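The Dolard siege map set: Skullholm in your coat pocket

I've wanted a decent set of maps for the Skullholm siege for as long as I've been walking the earthworks, and Dolard have finally made one. I love it! 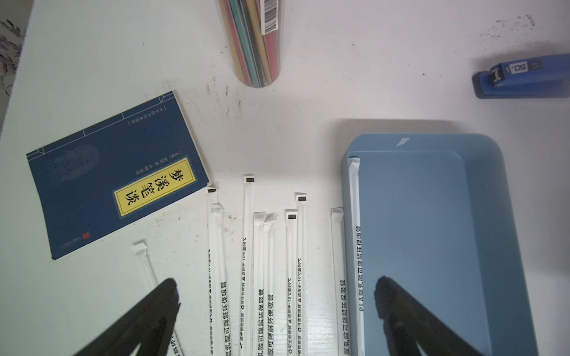 By Hajdu
Posted 19 May 2024 in Maps and Books

You get six folding sheets and a 65-page booklet in a canvas wallet, all for £42. The first sheet covers the approach from Sadent, the next four take the siege line stage by stage, and the last is the December breakout, with every battery marked and the old ferry road put back where it used to run (I had been looking for it in the wrong field for years). The booklet is a joy too. It gives the orders of battle for both sides, then long stretches from the garrison's daybook, grumbling about flour and boots.

The sheets fold the right way first time, and the contour lines are dark enough to read under trees.

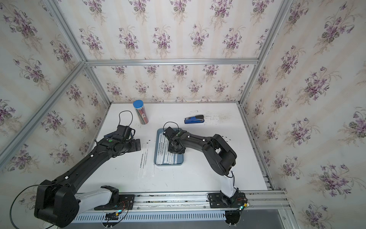 One reader wrote in to say that the north redoubt on sheet three is drawn too close to the river, and that the printed survey in the Sadent museum puts it on the upper terrace. I went back and paced it out, and I think the reader has a point, though the bank has slipped a good deal on that side.

My only other grumble is the weight. The full wallet comes to 756 grams, so I leave the booklet in the car and take just the sheets I need.
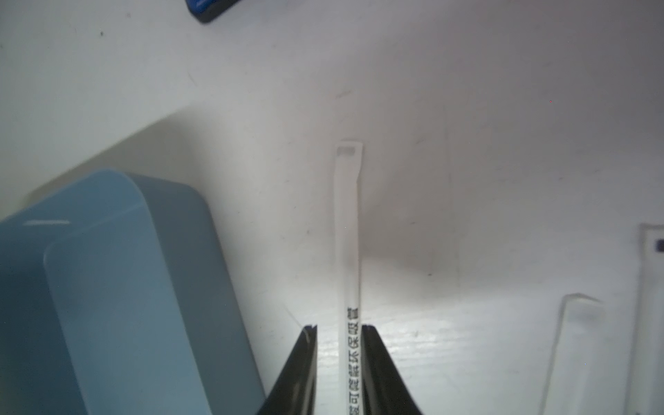
Hajdu
Reviews editor

Dolard are working on a second set for the Sadent bridges, and I've already put my name down. If you only buy one this year, get Skullholm, and start with sheet two at the lower car park.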